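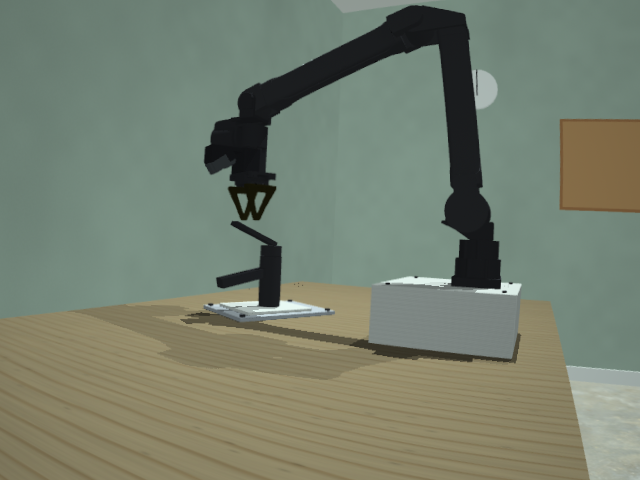 Ticket 70: arm stops over the faucet and never turns the handle
Project: Clonley school robotics club, faucet task (simulation)
Opened by: Nisreen Farah
Assigned to: Kwan-ho Wan
Status: closed, with one item left open at the bottom

Opened November 27, 2019

Hi Kwan-ho, and sorry in advance for the length of this one. I'd rather give you too much than have you write back asking for more, like last time!

We're stuck on the faucet task. The arm comes over the table nicely, gets itself above the faucet with the gripper open, and then just stays there over the lever. It doesn't crash and it doesn't print an error. The step counter keeps going up until the episode runs out at 200 steps, and then everything resets and it does the same thing again. The kids have started calling it "the heron" because it looks like it's waiting for a fish.

What we expected: fingers come down next to the lever, push it sideways, handle angle changes, task marked done.

What we get: everything up to the coming down part.

It worked in October. I know everyone says that, but I have the log from the open house and it finished 48 runs without stalling once. Since then we have moved to the new lab machines, updated Grelutier (that's our motion planner, for any newer club members reading along), and swapped the old round-knob faucet for the one with the flat lever on top. I realize that is three changes at once and I can already hear you sighing.

Things we tried before writing:
Restarted the simulator, then the whole machine.
Ran it on the other lab machine. Same result.
Raised the step limit. It hovers longer.
Dropped the table friction, which was a guess and did nothing, so we put it back.

Nisreen

Reply from Kwan-ho Wan

Hi Nisreen, no sighing, I promise. Thank you for writing down what you tried, it saves me a lot of poking around. And please tell them I like the heron.

From what you describe, the approach is fine and the planner is refusing the next waypoint. Grelutier won't always throw an error when that happens. If it can't find a path to the next pose it will hold the last good one and keep asking, and from the outside that looks like an arm that has lost interest. Could you do two things for me?

First, turn on verbose planning (in the settings file, planner section, set log_level to debug) and run one episode. Send me whatever it prints after "approach reached".

Second, open the faucet model and turn on the collision view, so the shapes the planner uses get drawn over the ones you normally see. I'd like to know what it thinks the handle looks like. Don't fix anything yet, even if it's obviously wrong. I know that's hard with a room full of people who want to fix things.

Kwan-ho

Reply from Nisreen Farah

Okay, did both. The log says this, over and over until the reset:

approach reached
planning to: handle_contact
goal state in collision: finger_left / faucet_handle
holding last valid pose

And the collision view is where it got interesting. The lever you see is thin and flat and tilts up at its far end. The shape in the collision view is a big fat upright drum sitting on top of the faucet body! One of our ninth graders recognized it right away - it's the old round knob. Whoever made the new model (me, I'm fairly sure it was me) copied the old file, replaced the visible part, and never touched the collision part.

So as far as the planner knows, we're asking it to put a finger inside a solid knob, and it is very politely declining. I feel a bit silly, but the kids were thrilled.

Can we fix it now?

Reply from Kwan-ho Wan

Yes, go ahead and fix it! And please don't feel silly, I have done this same thing with a drawer and lost most of a weekend to it.

Steps, so they're in the ticket for whoever comes next:
1. In the faucet model file, find the collision block under faucet_handle.
2. Delete the cylinder entry.
3. Add a box with the same dimensions and the same tilt as the visible lever. Copy the rotation from the visual block exactly. If you leave it level, the far end will be too low and the fingers will pass over the top of the part that matters.
4. Leave the body, the spout and the mounting plate alone.
5. Save, clear the planner cache, restart. Clearing the cache is the one people forget, and Grelutier will happily go on using the old shape if you do.

After that, check where handle_contact is. It was set for the knob, so I expect it's in the wrong spot for a lever. You want it beside the lever, out toward the raised end, where a small push gives you the most turn.

Reply from Nisreen Farah

Done, and of course we forgot to clear the cache, so we had a gloomy ten minutes there. After we cleared it the arm came down on the first try and missed the lever completely on the near side, as you said it might. We moved the contact point out by 2 centimeters and now the handle turns. There was actual cheering. The teacher next door came to see what was going on.

We ran 70 episodes before we had to pack up. All of them got past the hover, and 48 finished the task. In the others the fingers slip off the lever partway through the push and the arm goes back up as though it's finished. I think that's a different problem from this one, but I'm noting it.

Reply from Kwan-ho Wan

That's lovely, well done to all of them. Agreed that the slipping is separate. My first guess is the push speed, so try halving it before you touch anything else, and change only that. I'll close this one and leave the slipping as an open item until you've filed a new ticket for it.

Open item: fingers slip off lever during push. Owner: Nisreen's group.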